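Bay 2 notebook, August, 4:10 pm

Drawer day! I've been wanting to get at the blue cart since we moved into the Robles building, and this afternoon I finally had the time. Nele Ostermann started the inventory before lunch and left me a very clear sheet (thank you, Nele), so I could go straight to the cart itself.

First thing I like: the top. That raised lip runs the whole way around, so a dropped vial cap stays up there and doesn't vanish under the bench. I wiped it down with the Rulness cleaner and it came up beautifully. The old Dradis cart has a flat top with a crack in it, and I lost more caps off that thing than I care to remember.

Second thing: the drawers pull out far enough to see to the back. I know that sounds like a small pleasure, but after two years of fishing around in the Dradis one with my fingertips, I'm thrilled. The key stays in the lock on the upper drawer while we're sorting. Once the stock is in, it goes on the hook by the door – please put it back there, everyone.
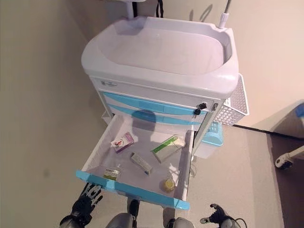

Where things go

Upper drawers: small stuff we reach for all day. Swabs, caps, labels, the good scissors.

Deep drawer lower down: boxed items only, standing on edge with the names facing up. I tried laying them flat first and could only read the top layer. On edge is so much better.

Wire basket on the side: gloves and the clipboard, nothing heavy.

Blue bin under the basket: clean empties waiting to go back to the store room. No trash in it, please.

Stock

Nele's total for the whole bay is 2,742 pieces, and 28 of those are odd-size caps that fit nothing we own. I've bagged them for Lander, who may have the matching vials.

Still to do

Print drawer labels, big type. Find a spare liner for the deep drawer. Ask Nele if she wants the same layout on the second cart – I'd love to have both match by the end of the month.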